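Chapter 4
Keeping Small Things in Order

Every workplace has its small things: screws, stamps, needles, labels, spare keys. They are cheap one by one, and for this reason people seldom think about them until one is missing. In this chapter we look at how small items are stored, and how a good store can save time for everybody who uses it.

The first part follows a repair shop in Kustow, where Dayana Lozano was asked to put in order about 500 different parts. She did not begin with buying new boxes. During two weeks of August she only wrote down which parts were taken from the shelves, and by whom. Her notes showed that a small group of parts was needed all day long, while many others were not touched at all — and yet the best shelf was given to these.

From this case we will learn three words which are used in the rest of the book. The "home" of an item is the place where it must return after use. The "reach" is the distance between the home and the hand. The "stock line" is the lowest quantity we accept before we order again.

Before you read section 4.1, please choose one drawer in your own home or office and write a list of what you expect to find in it. Then open the drawer and compare. Keep both lists, as you will need them for the exercise at the end of the chapter.

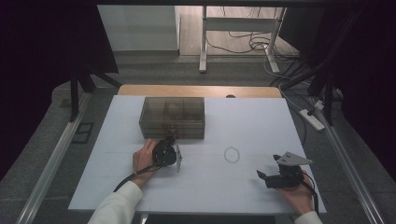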